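The Torkudik Inquiry

The Commission of Inquiry into the Torkudik Payments held its sixth and last public session in June, in the assembly room above the Birkeo customs hall. Members of the public were admitted from nine o'clock. Coats were to be left at the door, and were.

The witness was the former private secretary to the President of the Council. He had held the post for six years and had, by his own account, carried every sealed envelope that passed between the Council and the Gashaw Shipping Office. He was reminded by the Chair that he remained under oath. He replied that he had been under one oath or another since he was a boy and that they had begun to run together.

Counsel for the majority asked whether he had seen the President sign the Prandano letter. The witness said that he had seen the President sign a great many letters. Counsel asked whether this had been one of them. The witness asked to see it. The clerk explained that the letter was held in a locked room to which the Commission had not yet been granted access, and the question was put aside.

Counsel for the minority then rose and read into the record 2,000 words on the witness's character – his unpaid fines, his two dismissals, the matter of the lake house. The witness listened with his hands folded. When asked whether he disputed any of it, he corrected the spelling of the lake.

The session was suspended at noon. In the corridor the reporters telephoned their offices, and by the time the members had finished their soup the evening papers were already certain of the outcome. One said the President would resign. Another said that he had been cleared. The witness read both on a bench by the stairs and asked an usher whether there was any tea.
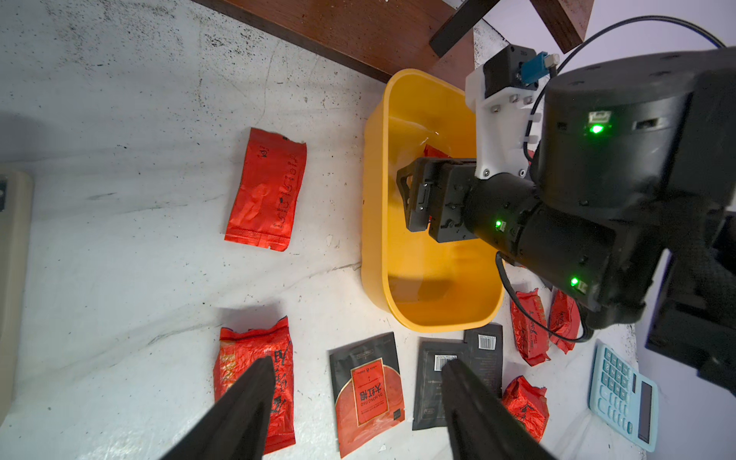

Tea packets and a yellow basin.

When the Commission sat again, the Chair asked whether the witness wished to add anything to his evidence. He said that he did. He had kept a copy of the Prandano letter, and it was in the lining of his coat.

There was a silence, after which both counsel objected. The Chair ruled that the coat was not before the Commission. The clerk was sent down to the door all the same, and returned to report that it had been collected at a quarter to two by a gentleman who had given the correct number.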